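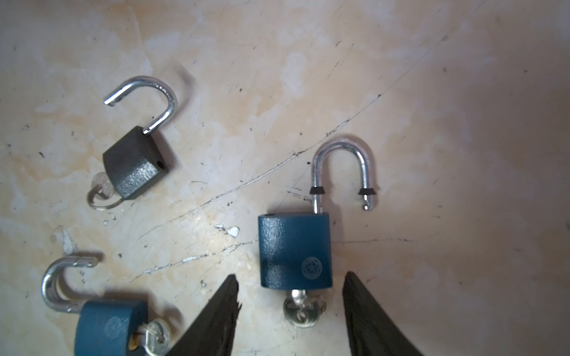

Vindcombe Robotics Club forum > Projects > Padlock task

wristpin
Posted December 5, 2021

Write-up of where we've got to with the padlock task for the Surnell round in April. The rules sheet says the arm has to pick a named lock out of a mixed set, lift it clear and put it in the tray. All locks start open with the key in. No points if the key falls out.

We ran 20 attempts on the blue one. 12 went in the tray, 7 slipped while lifting and one the arm never found. Body grip only, wrist camera, no overhead camera.

Main problem is the fingers. They come in either side of the body all right, but the tips are too narrow and the lock turns as soon as it leaves the surface.

tolpuddle_j
What are you using for the fingers, the printed ones from last year? The left tip looks chipped to me. I'd sort that before changing anything else.

wristpin
Yes, last year's. I've got the file if anyone wants to print a set with a flat pad.

Gantry
I still think gripping the body is wrong. Go for the shackle. It's thin, it's shiny and it stands out from the blue.

tolpuddle_j
It's open though. If you pinch one leg the body swings round and you've got a key hanging off the bottom of it. We tried that at Zeslow and lost the key 4 times in one afternoon.

Gantry
You were on the old servos at Zeslow. Not the same thing.

tolpuddle_j
Servos don't change which way a lock swings.

mossy_bench
Can I ask about the surface? Our table at school is plain white and the detector is fine on it. On that blotchy beige with the long crack I'd expect it to pick up all sorts. Do the white chips bother it?

wristpin
It took a shackle shadow for an edge a few times. Haven't had it go for the chips. The grey lock is harder than the blue ones, the finish is speckled and the detector draws the box too small.

mossy_bench
Thanks. And with two blue ones how does it know which to go for?

wristpin
Nearest the middle of the camera view. The rules only say "a blue padlock" so either would count.

Gantry
Check that. The Takács team read it as the one the judge points to. Page 7 I think.

wristpin
Page 7 is the tray sizes.

Gantry
Then it's in the notes at the back. I'm not making it up.

tolpuddle_j
It's in the notes. The judge can pick, but they have to say so before the run starts.

wristpin
OK, in that case I need to add a way of choosing. Will post the pad file tonight. Can someone bring the spare key rings, the small ones.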